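Week 6 - Bathroom surfaces, part two: grout and sealing

30 April 2018

Okay, picking up where we ran out of time. I'd got as far as cement grout being full of tiny holes, and a few of you looked unconvinced, so try the water drop test at home before next class. Put one drop on a grout line and watch it. If the line goes dark in a minute or two, it's drinking the water and it needs sealer. If the drop sits there like a bead, leave it alone!

My own shower at the Ascombe house failed this on every wall, by the way, and I teach this stuff.

Cleaning comes first, always. You seal over dirt and you've got dirt forever (well, until you strip it). I use warm water, a little dish soap and a nylon brush, then rinse twice. Soap scum is a different animal - it's mostly soap that has joined up with minerals in hard water, so more soap won't shift it. A mild acid will. White vinegar cut half and half with water is fine on glazed ceramic, but please keep it off marble and limestone, and never, ever mix it with bleach.

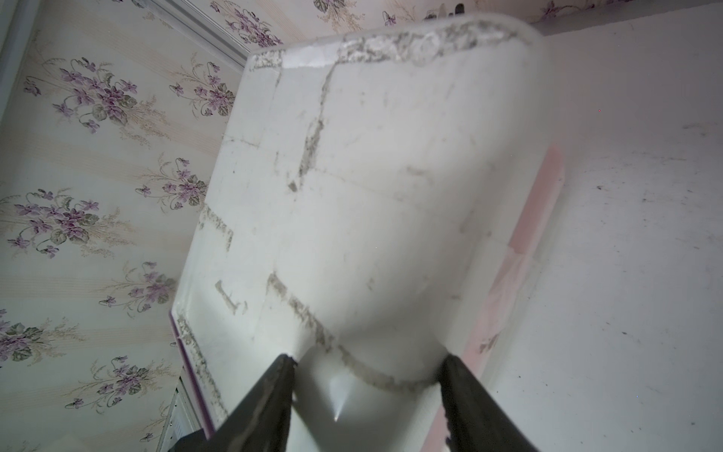

Now, sealers. There are two families and people muddle them all the time. Penetrating sealers soak in and you can't see them afterward. Topical ones sit on the surface like a coat of varnish, and they can peel in a wet shower, so I stick with the first kind. Wipe the extra off the tile before it dries or you'll be scrubbing haze all weekend - ask me how I know.

For next time: read pages 20 to 49 in the packet and bring your drop test results. The Skisham field trip is still on for July, sign-up sheet is outside room 351.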